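Vente de textile équestre, séance 4 : lire et rédiger une fiche produit
Support de cours, Hafiz Sembiring
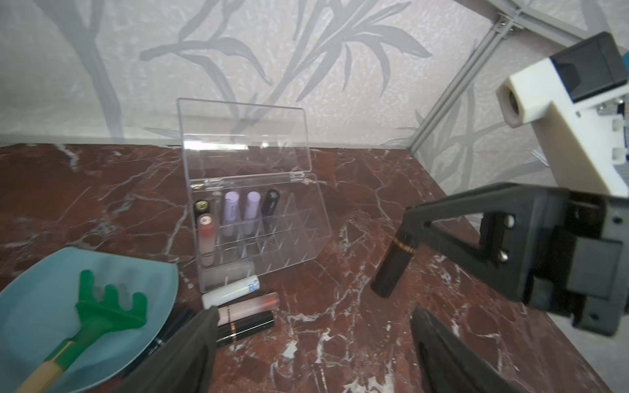

Présentoir transparent à compartiments, couvercle ouvert.

1. Le grammage
Il s'exprime en grammes par mètre carré. Pour une couverture d'extérieur, le chiffre annoncé concerne le garnissage et non la toile. Une couverture à 100 g convient à la demi-saison. Une chemise « 0 g » n'a pas de garnissage, mais elle a bien un poids.

2. La toile extérieure
Le denier (D) mesure la grosseur du fil. À denier égal, un tissage serré résiste mieux à l'accroc. Toujours indiquer le denier et la matière ensemble.

3. Les tailles
En France, on mesure le dos, du garrot à l'attache de la queue. Les marques britanniques mesurent du milieu du poitrail à la pointe de la fesse, en pieds et pouces. Les deux cotes ne sont pas interchangeables. Préciser laquelle figure sur la fiche.

4. L'entretien
Pas d'adoucissant sur une toile imperméable. Séchage à l'air libre. Réimperméabilisation à prévoir selon l'usage.

Exercice
Reprendre la fiche de la chemise séchante Irnora (catalogue Bretalside de février) et relever les mentions manquantes. Comparer ensuite avec le modèle Memton. Rédiger une fiche complète en 6 lignes, composition comprise.

À rendre le 27/07/2020. Lecture conseillée : polycopié, page 57.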